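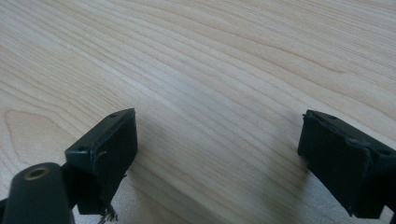
Why does wood have lines in it?

Look closely at a table with a wood pattern and you may see stripes, curves and loops. This pattern is called the grain.

Grain comes from the way a tree grows. Each year, many trees add a new layer of wood under the bark. Wood made in spring is often paler. Wood made later in the summer is often darker. Cut across the trunk and the layers look like rings. Cut along the trunk and they look like long lines.

The lines are not always straight. A trunk may bend or get narrower towards the top, and the saw slices through the layers at a slant. Then the lines curve round and make a shape like a tongue — some people see a flame or a hill.

Try it yourself

You need a sheet of thin paper, a soft crayon and 2 bits of sticky tape.

Tape the paper to a piece of rough, bare wood. Rub the side of the crayon gently over it. The bumps in the grain will show up as lines. Smooth tabletops don't work so well.

Words to know

Grain: the pattern of lines in wood.
Bark: the outside layer of a tree.

Written by Floarea Barbu for Nonora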